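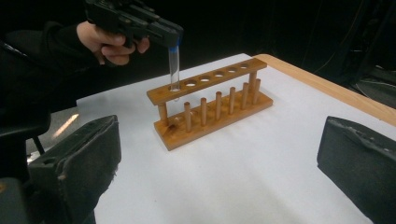

*Page last changed: December 2021*

# Making the index for a political biography

These instructions are for authors who have a book coming out with Junton and have chosen to do their own index. They assume you have never made one. They also assume your book is about a politician, a party or a government, as most of ours are, and the advice on names and titles won't all suit other subjects.

The worked entries come from Floarea Lazăr's life of Bokov, which has 22 chapters and a large cast. Her finished index ran to 1,068 lines. Yours may be a good deal shorter.

## Before you start

You need the second page proofs as a searchable PDF. Don't start from the manuscript or the first proofs. Page breaks still move at that stage, and a picture shifted in chapter two can push everything after it along by a page.

Ask us for your line allowance. This is the number of printed lines the index can fill, in two columns, and it depends on how many pages are left at the end of the last section. If you're told 64 lines to a page and you have five pages, your limit is 320 lines including the blank line before each new letter. Lazăr had a much bigger allowance because the book had no bibliography.

You also need somewhere to put entries. A spreadsheet is fine. Three columns are enough:

| Main heading | Subheading | Page |
|---|---|---|
| Bokov | first speech to congress | 41 |
| Toma | as provincial capital | 12 |
| Toma | flood and relief effort | 87–91 |

Put one page reference in each row, even if that means typing the same heading many times. You'll merge them later. Save a fresh copy at the end of each session with the chapter number in the file name.

Some authors use Jirkum, which does the sorting and merging for you. If you already have it, skip the section on sorting, but read the rest.

## Step 1: Read one chapter without indexing

Pick a chapter from the middle of the book. Read it through and mark the things a reader might want to come back to. Use a pencil on paper, or the highlighter in your PDF reader.

Mark:

- people who do or say something
- places where something happens
- organisations, ministries, newspapers and parties
- laws, treaties, campaigns and slogans
- subjects such as censorship, land reform or steel prices

Leave out passing mentions. If a sentence says that Bokov flew home by way of Vienna, a reader who looks up Vienna will be annoyed to be sent there. If he met someone in Vienna and they argued, mark it.

## Step 2: Settle your headings

Type up that one chapter and look at what you've got. You will probably find the same thing under two names: "press" and "newspapers", say, or "army" and "armed forces". Choose one and write it on a list of preferred headings. Keep the list open while you work.

Use the term most readers would look under first. For the other term, make a cross-reference:

> armed forces *see* army

"See" sends the reader away from an empty heading. "See also" is for a heading that has its own page numbers and a related one elsewhere:

> censorship, 33, 104–9, 210; *see also* press

Every cross-reference must lead to a heading that exists. Check them at the end.

## Step 3: Work through the book in order

Start with the introduction and go straight through to the last chapter. Don't index the title page, contents, dedication or acknowledgements. Index the preface only if it says something about the subject.

Notes at the back need some judgement. Skip those that only give a source. Where a note carries on an argument or adds a fact, index it by page and note number, so 288n14 means note 14 on page 288.

Plates are indexed by plate number in bold. Maps and tables are indexed by page in italics. Put a line at the top of the index saying so.

A continuous discussion gets a range, 104–9. Separate mentions on neighbouring pages get separate numbers, 104, 105, 107. Our style shortens the second number in a range as far as it can go, except in the teens: 104–9, 210–18, 131–42.

Chapter one is slow. Most authors find their pace by the third or fourth chapter, and it's worth going back over the first one afterwards, as your idea of what counts will have changed.

## Step 4: Deal with names

Names cause the most queries, so take care with these.

**Family name first or last.** Index people under the part of the name their own country files them under. Chinese, Hungarian and Vietnamese names are all written family name first at home, but Vietnamese people are normally addressed by the last part of the name, and reference works differ in how they treat them. Where the family name already comes first in your text, don't put a comma after it.

**Spelling.** Follow the spelling in the text. If a person is also well known under an older romanised spelling, add a cross-reference from it.

**Accents.** Keep them, and ignore them when sorting. Lazăr sorts as Lazar.

**Titles and offices.** Leave out Mr, Dr and President. Add an office in brackets only when two people share a name:

> Dinu, Ovidiu (finance minister)
> Dinu, Ovidiu (journalist)

**Changed names.** Where a ministry or party changes its name partway through the book, gather everything under the name used most and cross-refer from the rest. If the change itself matters, give it a subheading.

**People without full names.** For a driver or a neighbour mentioned by first name only, ask whether anybody would look them up. If so, use the first name with a short note in brackets.

## Step 5: Break up long entries

A heading followed by a long string of page numbers is no use to anybody. Once a heading has more than six references, add subheadings.

Poor:

> steel industry, 14, 22, 37, 58–61, 90, 115, 142, 177

Better:

> steel industry: closures in Toma, 142, 177; exports, 58–61, 90; wartime output, 14, 22, 37; wages in, 115

Keep subheadings short and start them with the word that matters. We run them on in a paragraph, divided by semicolons, in alphabetical order. Small words such as "and", "in" and "of" at the start are ignored in sorting.

The main subject is the hard one. In a life of Bokov nearly every page is about Bokov, and an entry that tried to cover everything would be the whole book again. Put events, policies and other people under their own headings. Under the subject's own name keep only personal matters: birth and family, schooling, health, habits, speeches, writings, death. Lazăr split hers into four groups, each starting on a new line:

> Bokov
> *early life*: birth, 3; schooling, 7–10; first job, 15
> *character*: memory for names, 29, 163; temper, 48, 201
> *career*: joins party, 19; first speech to congress, 41
> *writings*: letters to sister, 12, 66; unfinished memoir, 244–7

The career group is in date order. This is allowed in biographies, as long as you do it the same way throughout.

## Step 6: Watch your wording

An index should be as even-handed as the text. "Land reform, disastrous effects of" is a judgement, and should be used only if the book argues for it at that point. "Land reform, effects on grain supply" says what is on the page.

Political terms date quickly and some are disputed. Use the word the book uses. If your book uses two words for the same territory on purpose, write to Catinca Bălan before you settle the heading.

## Step 7: Sort and merge

Sort the spreadsheet by main heading, then subheading, then page. Go down it and join rows that have the same heading and subheading. Fix near-duplicates as you come to them: singular and plural, capital and lower case, a stray space at the end of a cell.

We sort word by word, so "New Deal" comes before "newspapers". Your spreadsheet should do this on its own, though hyphens and apostrophes can throw it out. Numbers at the start of a heading are sorted as if spelled out.
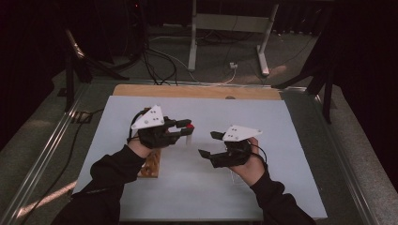 **What should I do if the index comes out longer than my allowance?**

Cut subheadings that have only one page number and fold them into the main heading, then drop places that are mentioned once. If you're still more than 30 lines over, tell us before cutting anything else, as the type can sometimes be set a half-point smaller.

## Step 8: Check it

Work through this list on a printout:

1. Look up every twentieth entry in the proofs and confirm the page.
2. Follow each *see* and *see also*.
3. Look for loops, where A sends you to B and B sends you back to A.
4. Check that every subheading under a name really belongs to that person.
5. Check that no page number is higher than the last page of the book.
6. Read down the first letters of the headings.
7. Search for double spaces and missing commas.

If you can, give the printout and the proofs to a person who hasn't read the book and ask them to find three things in it. Elie Aoun's first index had nothing under "elections", because each one had been filed by its year.

## Sending it in

Save the index as a plain Word file, single column, no tabs and no automatic numbering. Use italics for *see* and *see also* and for map and table references. Bold is for plates only. Leave one blank line between letters and don't type the letters themselves as headings.

Name the file with your surname and the word index. Send it to Kylie Tautahi with a note listing any errors you found in the proofs while you worked. Most authors find a few, usually a name spelled two ways. Don't correct these in the index without telling us, or the two won't match.

You'll get a typeset copy back for one last look. Changes at that stage should be limited to wrong page numbers and misspellings.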